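Packing your case

1. Lay the case flat and open it all the way. A half-open lid has opinions about your fingers.

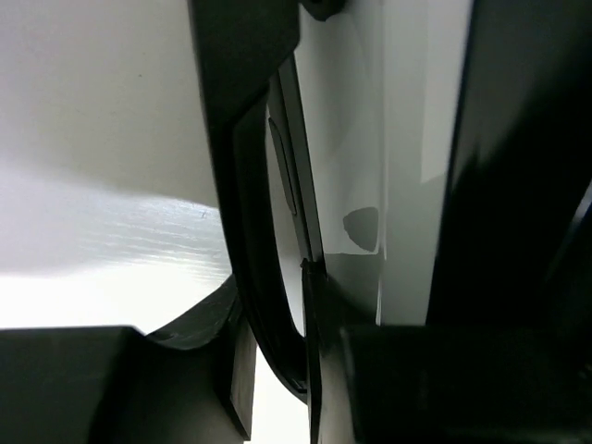
2. Check the corners for last summer's socks, then put the heavy things in first. Jeans count as heavy — fold them, don't stuff them.
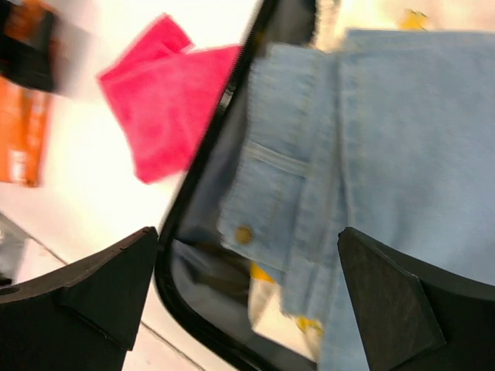
Fig. 2. Folded jeans inside the black rim.

Note: Sitting on the lid is not a packing method.

3. Tuck in stray fabric and run the zipper slowly. If it snags, back up and try again.

Caution: Do not pull harder. The zipper will win.

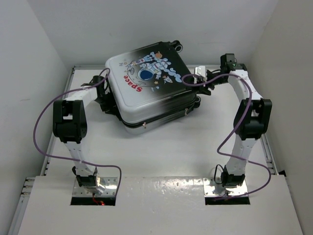 Fig. 3. Case on its side, astronaut showing.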